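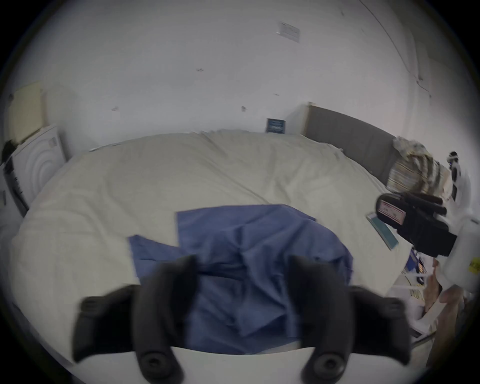
Aligning gripper width with camera frames

The width log and the video run on separate clocks, so they need lining up before you train on cloth folding. Vornard does this in two passes.

Before each session, open and close the fingers fully three times in view of the camera. Then record as normal.

Run the import with the session folder as its argument. Vornard looks for the three closures in the first 700 frames and matches them to the dips in the width log. It prints the offset in milliseconds. An offset of 27 is fine. If the value jumps between sessions, check that the logger was started before the camera.

The second pass corrects drift. Set drift_window to 2 for short clips and leave it alone otherwise.

Open the preview and step to a frame where the fingers first touch the cloth. The width curve should start to flatten a little after that, once the fabric bunches. If it flattens early, the sign of the offset is wrong. Set flip_offset to true and import again.

Aligned sessions go in the "ready" folder. Raw files are not changed.

Page maintained by Borghild Engström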